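Flilix salad spinner, two months in

Quick one today, soup is on and I have to get the kids by 3. But I keep getting emails about the salad spinner so fine. Review time.

It's the Flilix, the bigger one. Bought it in March at Darnmont when my old pull-cord spinner finally died (cord snapped, romaine everywhere, RIP). Paid full price. No one sent me anything.

The good stuff first. It gets greens DRY. Like, dressing-sticks-to-it dry. I do 12 pumps for romaine, 10 for spinach, and that's it. My old one I'd stand there yanking away and still end up patting everything down with a towel. Kale is great in it too. Herbs so-so, the cilantro stems poke thru the basket and get stuck, and then you're picking them out with your fingernails.

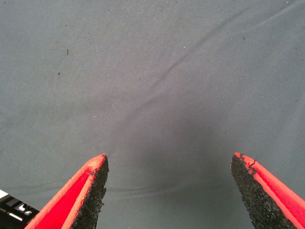 Tadhg Cronin wrote in to say his takes more like 20 pumps for spinach, and that he thinks the basket needs to be no more than half full or the leaves in the middle stay soggy. He also hates the lid. Says it traps water in the rim and dumps it down your sleeve when you flip it over.

OK yes. Fair on the lid. I forgot to mention the lid. It does hold water, and it doesn't come apart all the way so you have to prop it up on the rack and wait. Overnight, sometimes. I've started shaking it over the sink a couple times and that helps. And I do fill mine about halfway, so maybe that's why my numbers are lower.

Other complaints. It's big. I mean it does not fit in my cabinet, it lives on top of the fridge next to the waffle iron. If you're cooking for one or two get the small one, seriously. The brake button is stiff, you really have to lean on it. And the bottom bowl is supposed to double as a serving bowl but it looks like a salad spinner bowl becuase it is one. I wouldn't put it out for company.

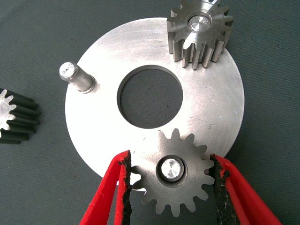
I borrowed my sister's Losusura for a weekend to compare. Prettier, way quieter, wobbles like crazy on a full load. Had to hold it down with one arm. Dried arugula just fine but a whole head of romaine took me 2 rounds. It's also a lot more money and I can't see what for. Haven't tried the Pîrvu, Enda Gallagher keeps telling me to in the comments, Enda I'm getting to it!!

Cleaning: basket and bowl go in the dishwasher, top rack. Lid by hand.

Would I buy it again? Yep. We eat salad most nights and it's paid for itself in paper towels. 4 stars, one off for the lid and the size.

Dressing I've been using on everything lately is the lemon tahini one, recipe going up as soon as I remeasure the garlic. Gotta run.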